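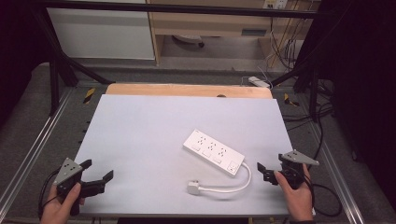 Skisa Hand-Held Gripper Pair

Supplied as a left and right set for recording two-handed tasks on a bench. Each gripper has a mounting plate with a standard hole pattern and a wired connection to the Orell logging unit (sold separately).

Before each session
Check both cables for wear and route them outside the work area. Open and close each gripper fully, then zero it in the Orell software. Replace fingertips after 49 hours of use or at the first sign of cracking.

Working with electrical items
Power strips, plugs and lamps must be disconnected from the supply before they go on the board. Leave the plug in plain view of the operator. The fingers are not rated as insulating tools - do not use them near live contacts.

Operators
One operator per station. Take a break after 14 recordings. Long cuffs should be fastened at the wrist.

In the box
2 grippers, 2 cables, spare fingertips, printed safety sheet

Ships in 9 working days. Also fits the Clorov bench frame.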